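Category: Local History & Courts / Textbook Excerpts

2020-07-26
By Isla Baxter

CHAPTER 2
The Grarkden Express Box: Reading a Frontier Theft

Of all the old cases I have taught over the years, the theft of the express box at Grarkden is the one students ask me about long after the course is done. I have met them in grocery stores with babies on their hips and they still want to know what I think happened to the money. So I am putting it early in the book, before we get to the dry business of statutes and court terms (which I love, and which I hope you will love too, in time), and I am going to let you sit with it a while.

The facts that everyone agreed on are few. One night in October, when the railroad had reached the town of Tadum but not yet the mining camp at Grarkden, a wooden express box was locked in the back room of Pearce's store to wait for the morning wagon. The box held $1170, mostly in coin, meant for the payroll of the Trotik mine. In the morning the box was still there, and still locked. The driver signed for it and carried it up the grade, and when the mine superintendent opened it in front of his clerk he found a quantity of river gravel tied up in flour sacks.

You can imagine the uproar! There were men at the Trotik who had not been paid since summer, and a good many of them walked down to Tadum that same afternoon to say so. The sheriff, who was new to the job and by all accounts a shy man, locked up the storekeeper, Amos Pearce, mainly to keep him from being hurt. He then locked up the wagon driver as well. Both were held for 20 days before anyone was charged with anything, and when a charge finally came it was laid against neither of them, but against a young laundress named Delia Farrow, who had slept above the store that night and had been seen the following week in new boots.

We will come to Delia's trial in the second half of the chapter. First I want us to spend some time on how the story was told, and by whom, as the telling had a great deal to do with what the jury believed.

Two newspapers, two boxes

Tadum had a newspaper of its own, a weekly, and Grarkden had another that came out whenever its editor was well. The Tadum paper took the side of the store. Its first report called Amos Pearce "a merchant of long standing and easy terms," and described the box as having been tampered with on the road. The Grarkden paper, which depended on the mine for nearly all of its advertising, was quite sure that the box had never left Tadum with a dollar in it. If you lay the reports next to each other you will find that they disagree about the color of the box, the weight of the box, the hour the wagon left, and whether it had rained. They agree about Delia's boots.

I don't want you to come away thinking that one editor was honest and the other a liar. Both of them were working fast, in cold rooms, from what people told them across a counter, and both had friends to think of. The big-city papers then picked up the story and made it worse in the ways that big-city papers had. By the time it had gone east and come back again, Delia had become the daughter of a judge, the gravel had become gold ore, and the shy sheriff had ridden all night through a blizzard. There was no blizzard. The weather diary kept at the Tadum depot gives a light frost and a clear morning.

What the court file holds

The file for the case runs to 388 pages, and it survived only by luck, having been stored in the wrong basement when the courthouse burned. It includes the complaint, the testimony of the witnesses before the justice of the peace, several bills for feeding the prisoners, a hand-drawn plan of the store, and a long, cross letter from the superintendent about the cost of bringing his clerk to town. The bills are my favorite part. A witness may forget and an editor may guess, but the man who sold the county its bread wrote down each loaf, and from his figures we can work out who was in the jail on which night. That matters more than you might suppose, as you will see when we get to the driver's alibi.

As you read the testimony, keep a pencil in your hand. Mark any place where a witness says what he saw, and use some other mark where he says what he heard from somebody else. Go slowly with Amos Pearce in particular. He is charming, he wanders, and on my own first reading I was so taken with his account of the store cat that I missed his remark about the second key altogether.

A word about spelling. Delia's last name appears in the file as Farrow, Farrah, Farrar and once, in the jailer's hand, as Pharaoh. I have used Farrow throughout because that is how she signed her own statement. The other names are given as the clerk wrote them down.
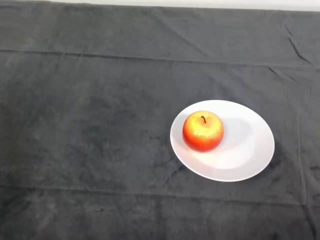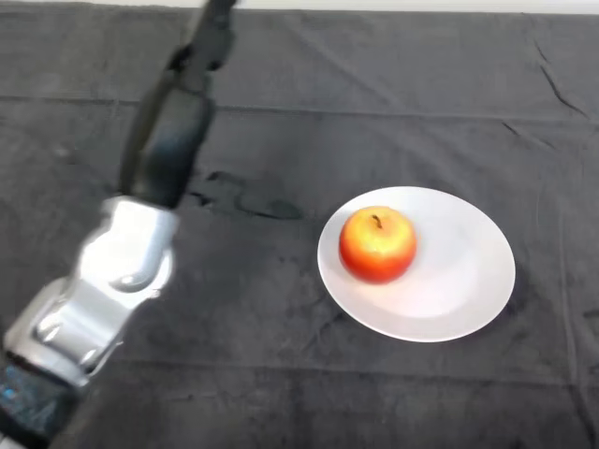
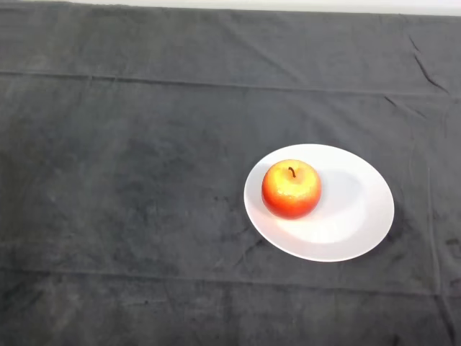

Before you read on

Take a sheet of paper and write down, in a sentence or so, who you think emptied the box. Put it away somewhere in your notebook. When you have finished Delia's testimony, write a second answer without looking at the first, and bring both to class.

You may also want to look up these terms, all of which turn up in the first few pages of the file: complaint, recognizance, bill of costs, examining magistrate, true bill.

The testimony begins with the driver, who was asked to say what time he woke.

Related reading
- Chapter 1: Who Kept the Records?
- Chapter 3: The Jury at Tadum
- How to Read a Coroner's Inquest
- Company Towns and Their Newspapers
- Glossary of Court Terms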